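Print this article
E-mail this article

4. What the students wrote, and what they noticed

4.1 The journals as a source

We came to the placement journals expecting to use them as background. They were required coursework, they were graded pass or fail, and most of us have read enough student journals to know how quickly they turn into a list of meetings attended. Reading them changed our plan for the whole paper! The 687 entries written over the 15-week term are frank, funny in places, and full of the small facts of office life that our interview guide had no questions for. This section draws mainly on them, with the interviews brought in where a student or supervisor picked up the same point.

Entries were written after each working day, with no set length. Students were told that placement supervisors would not see them, and we kept to that. The only standing prompt was "What did you need to know today that you did not know yesterday?" It was suggested by Polyxeni Kontogiannis, who taught the seminar that ran alongside the placements, and we would urge anyone running a similar course to try it. A more formal prompt had been used in earlier terms, asking students to link each day's work to a reading. Those older journals (which we looked at but did not code) are tidy and dull. Students found a reading, quoted a line, and stopped. The new prompt let them start with the work, and the readings turned up anyway, often in the middle of an argument with somebody's spreadsheet.

We coded every entry twice, first for the kind of task described and then for the kind of knowledge the student said was missing. The second pass was slow and a real pleasure. Where readers disagreed on a code, we talked it over and wrote down the reason for our choice. The most common cause of disagreement was the line between knowing a rule and knowing how the rule is used, and in the end we let an entry carry both codes.

4.2 Learning the rule, learning the office

Almost every student began the term believing that the hard part would be the law. They had taken a course on administrative procedure, they had the town code saved on their laptops, and they expected to be tested on it. In Ternport, where the placements were in the permits office and the resident services office, the first weeks of entries are full of a different worry. Who do I ask? Which version of the form is the live one? Why does the clock on a fee waiver start when the envelope is opened and not when it is postmarked?

One student in resident services spent a whole afternoon trying to find out why waiver requests from a single housing block kept coming back incomplete. The form asked for a "unit number," and the block used letters. Applicants left the line blank, the scanning software flagged it, and a clerk sent a letter asking for the missing number. The student's entry runs on for pages, and you can feel the excitement building as the cause comes into view. "There is no policy here at all," she wrote. "There is a box that only takes digits." Her supervisor later told us the entry field was changed before the end of the term.

We love this case, and we have used it in class since. It also shows something that the course had been struggling to teach through readings. Students had been given several good articles on administrative burden, and they could define the term without trouble. What they could not do, at least early on, was spot it at the size at which it tends to occur. A box that only takes digits doesn't look like a policy problem until you have opened the returned mail.

The Ketar placements tell a somewhat different story. Ketar is a smaller place, its offices share one floor, and students there had far less trouble finding the right person. Their missing knowledge was about history. They would propose a change, often a sensible one, and learn that it had been tried under a former manager and dropped. Several entries describe this as discouraging. Others treat it as a puzzle, and those were the ones that went somewhere: the student would ask why the change was dropped, go back through old minutes, and find that the original reason no longer held. A proposal to let residents book inspection times by text message followed this path. It had been turned down years before over the cost per message, and the current phone contract had no such cost.

4.3 Time, and who gets to spend it

The second big theme is time. Placement days were long enough for students to see a piece of work through its dull middle part, and this mattered more than we had guessed. Earlier versions of the course used half days. Supervisors disliked them (by the time a student had a desk and a login it was nearly noon), and the students saw beginnings and endings with nothing in between.

With full days, the entries show students learning how an office waits. They wait for a signature, for a legal opinion, for the finance system to post overnight. A student in Ketar wrote that she had come in planning to "speed things up" and had ended the month with a great deal of respect for the staff member who knew which delays were worth a phone call. That staff member had no formal part in training. She simply sat nearby. When we interviewed her she was surprised to hear that she appeared in the journals at all, and a bit embarrassed, and then quite pleased!

We take from this a fairly plain point for course design. The person who teaches the most may not be the named supervisor. In the Aranda pilot, which ran before the present study, students were seated in a spare meeting room, and their written work from that term hardly mentions anyone below the level of department head. In the placements studied here, students sat among clerks and case staff, and their journals are crowded with people. We can't prove that the seating caused the change, as the prompt had changed too. We would still move the desks first if we were starting over.

4.4 Handling things

A smaller group of entries deals with physical work: filing, moving stock, setting up a room for a hearing, packing up after a public event. We nearly left these out of the coding. They had been treated in the course handbook as chores that a placement should keep to a minimum, and some students complained about them in just those terms.

Read together, though, they are among the richest entries in the set. Students who helped with stock for resident services wrote about labels, shelf space, and the gap between what a record said was there and what came out of the container. One of them used the experience in a seminar paper on inventory rules, arguing that a sorting category only works if the person holding the object can apply it without stopping to look it up. Is a shawl clothing or bedding? The answer changed which program could give it out. It is a lovely example of a definition doing policy work, and it came from someone who had been annoyed to be sent to the storeroom.

Household textiles came up repeatedly in these entries, partly for the reason just given and partly because soft goods are hard to classify once folded or bunched together (Figure 2). The students' own suggestions were modest: fewer categories, a "not sure" label that was allowed to stay in use, and a note on who could settle a doubtful case.

Figure 2. Knitted cloth, tan, above an open white box.

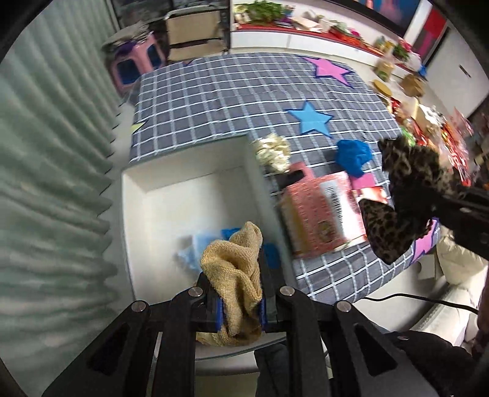 4.5 Where the journals fall short

We are keen on these journals, and we should be clear about what they can't tell us. They record what students thought they were missing. A gap that a student never noticed will not appear, and supervisors named 2 such gaps often enough in interviews that we want to report them. The first was writing for readers who have little time. Supervisors liked the students' memos and said they were too long, and not one journal entry describes length as a problem. The second was money. Students wrote happily about forms, maps, meetings, and people, and showed very little curiosity about where the funds for any of it came from.

Both gaps can be taught. The seminar now includes a session in which students cut one of their own memos down to a single page, with the person who received it in the room. It is noisy and cheerful and the results are far better than the memos we used to see. The budget session is still being worked out. Our first try relied on the published town budget, which was too broad to connect with anything the students had touched. The next version will start from one line in one office, such as postage in resident services, and work upward from there.

There is also the matter of who writes freely. Students who already kept a diary or a blog produced longer entries, and longer entries were more likely to pick up several codes. We checked our main themes against the shorter entries alone and they held, though the theme of physical work became thinner. Spoken journals may help here. A sister course in Osow has begun taking voice notes in place of written entries, and we look forward to comparing the two sets once theirs has been typed up and coded.

Finally, the seminar and the journals fed each other. Students knew that a good entry might be read aloud, with their permission, and some surely wrote with that in mind. We do not see this as a flaw in the course. It does mean that the entries are partly a record of what the group had come to find interesting, and by the middle of the term the group had become very interested in forms.

Print this article
E-mail this article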